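# Four Hundred Drinks Before Lunch

Selorm Amegashie has poured more drinks in the past month than most bartenders, and she has not touched a single cup while doing it. She steers a robot arm from a stool a few feet away, and the arm does the reaching, gripping and tipping. Every pour is saved, start to finish, so that a learning system can study it later and try the job alone.

The project is called Cokeck, and I loved it within five minutes of walking in. I had pictured racks of computers. What I got was a white table with walls on three sides, a stack of paper towels by the door and a woman humming as she moved a mug two inches to the left.

"People ask when the programming starts," Amegashie says. "I tell them I'm doing it. I'm showing it how."
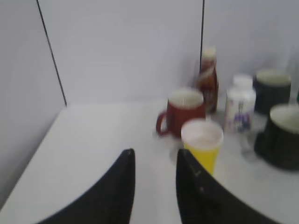
*The view from the wrist: a yellow paper cup, with mugs and bottles behind it.*

The recordings are called demonstrations, and each one pairs what the cameras saw with how the arm moved. The goal for this task is 464 of them. Amegashie works in sets of 50 and changes things between runs – a different mug, a bottle turned so its label faces the wall, the cup pushed into a corner where it's awkward to reach. If the cup always stood in the same spot, the system could learn the spot and ignore the cup. So she keeps it moving, and she writes each layout in a spiral notebook with a tiny floor plan next to it. The plans are lovely. I asked to keep one and was turned down.

Pouring is a wonderful thing to teach a machine, and a hard one. A mug keeps its shape when you lift it, but liquid slides forward as the bottle tips, and the flow can go from nothing to too much in a blink. People fix this with small wrist movements they never think about. Amegashie has had to learn to make those movements through a controller, slowly enough for the arm to follow and smoothly enough to be worth copying.

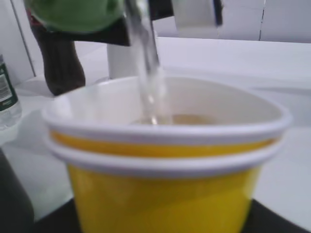 Her early runs were stiff, she says, and she threw out most of the first 200. Some had long pauses in the middle while she worked out where to go next, and a system trained on them might learn to pause too. Others stayed in. A run where she misses the cup a little and corrects is often one of the best in the set, as it shows how to get back on track.

By the time I left she had passed 400, and she let me try one. (Mine went straight into the reject folder, and fairly so!) The controller is light and the arm answers a beat behind your hand, so you start out chasing it. Around my sixth try I stopped looking at the arm and watched the lip of the cup instead, and the whole motion loosened up.

Amegashie nodded and reached for the notebook. She had 64 left to record, and she wanted the red mug on the other side.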